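Search this site... Go
Last updated: May

Pre-renewal walkthrough checklist – small workshop policy, Cloten site

Doing this before the insurer's surveyor comes. Same form the Morsy broker sent last year, my comments after each line. Policy is the combined one – property, liability, business interruption. Renewal premium went up 18 percent so I want every item closed this time.

1. Sums insured match current values – NO
Building fine. Contents still on the old schedule, nobody updated it after the move from the Tullach unit. Underinsured if we leave it, and they will cut any claim in proportion. Ask broker for the revaluation form.

2. Fire extinguishers in date – YES
All tagged. One by the back stairs was behind boxes, moved the boxes. Surveyor will look there first, he did last time.

3. Fire doors close by themselves – PARTLY
Kitchen corridor door sticks. Closer arm needs adjusting. Wedge removed and thrown away.

4. Alarm serviced, certificate on file – YES
Certificate in the blue folder. The policy warranty says monitored line, so keep the Floltano contract invoice with it. Without that the theft cover is suspended, read the wording twice to be sure.

5. Escape routes clear – YES
Walked both at 8 am. Keep 33 inches minimum past the racking, the form asks for the narrowest point.
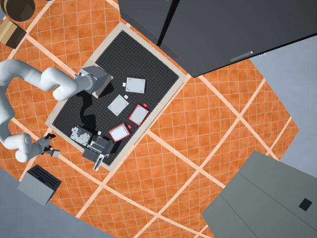
6. Electrical inspection – OVERDUE
Report ran out in the spring. Booked. Tell the broker now, dont wait for the surveyor to find it. Late disclosure is worse than a late test.

7. Stock off the floor – PARTLY
Water damage condition says 6 inches up. Pallets OK, the paper archive is not. Excess on water is $219 per event so small leaks are on us anyway.

8. Waste and packaging – YES
Bins 60 feet from the wall, lids on. Locked at night.

9. Accident book – YES
Two entries, both minor, neither reported as a claim. Check if the liability section wants them notified anyway. I think it does.

10. Business interruption period – REVIEW
Twelve months looks short. Landlord rebuild alone could eat that. Get a price for 18.

11. Keys and codes – NO
Old alarm code still in use. Change it before renewal and write down teh date.

Still open: 1, 3, 6, 7, 10, 11. Send this with photos of the certificates, keep a copy – last year they said they never recieved it.

2 comments | 5 shares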